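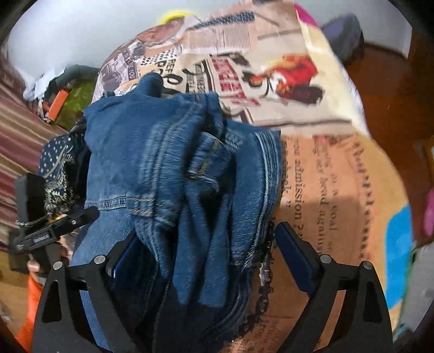 How to shorten jeans and keep the original hem

I live in a small flat in Winel and I repair clothes for neighbors. The most common request is always the same: make the jeans shorter, but leave the old hem, with its faded color. It is easier than people think.

You need a denim needle (size 100), thread in the color of the fabric, pins, chalk and an iron. I sew on an old Linotach, but any machine with a straight stitch will do.

First wash and dry the jeans. Cotton can shrink, and in July I shortened a pair before washing, which was a mistake I had to pay for.

Put the jeans on with the shoes you will wear. Fold the leg up outside until the length is good, and pin it. Take the jeans off and measure how much you want to remove. Let us say 3 inches.

Now divide this number by two. Fold the cuff up so that from the lower stitching of the fold to the inner edge of the old hem you have 1.5 inches. Do not count the hem itself! Pin all around and match the side seams - they should lie exactly one on the other.

Sew close to the old hem, but not on it. Go slowly over the side seams. If the machine stops there, turn the wheel by hand for a few stitches.

Try the jeans on again. If the length is right, cut the extra fabric half an inch from your new seam and finish the edge with a zigzag. Push the hem down, press it with steam from the inside, and then from the outside.

For stretch denim I use a longer stitch and I do not pull the fabric. Very heavy denim I press first with a small hammer at the seams.

Updated April 2024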